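Wrist camera view after changing finger pads, tips not level?

nieto_cell4
Posted April 18, 2023
Hello all. I look after the simulation copy of our small pick cell at Zamley. Last week we changed the finger pads on the real gripper and I put the new pads also in the model. Since then, in the wrist view, the left fingertip stands higher than the right one. I opened the jaws fully and moved away from the parts so there is only the table under it.

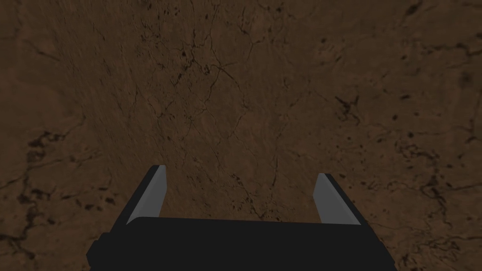
Wrist view in the simulator, jaws open, new pads (gray).

Before I touch the finger joints I want to ask if somebody had the same. The stroke limits are the same on both sides, I checked them two times.

skellari_m
Reply #1
I would leave the fingers alone. Look at the top edge of the palm, it is not level either, it goes up a little to the right. For me your camera mount is turned by a small angle. Did you export the mount again together with the pads?

nieto_cell4
Reply #2
Yes, the mount was in the same export. I did not think about this.

Mariama Acheampong
Reply #3
I don't agree completely with skellari_m. If the camera were only rolled, the whole hand would tilt as one piece, and with the palm rising to the right I would expect the right tip to be higher, and it is lower. So please check the right finger origin too. On our cell in Clollorport the pad file had its zero at the wrong screw hole, and we lost 4 mm of length on one side.

skellari_m
Reply #4
A camera can be off in more than one axis. With some yaw one finger is farther away and looks shorter.

Mariama Acheampong
Reply #5
It can be, but measuring is faster than discussing. Close the jaws on a 52 mm block and read both tip heights in the base frame, without using the camera at all. If the heights are equal, it is the mount.

nieto_cell4
Reply #6
Good, I will do this. Another small question, do you keep such a busy texture on the table? The dark veins make it hard for me to see the edge of the black fingers.

skellari_m
Reply #7
I use plain gray for setup and put the texture back afterward. Write here the two heights when you have them.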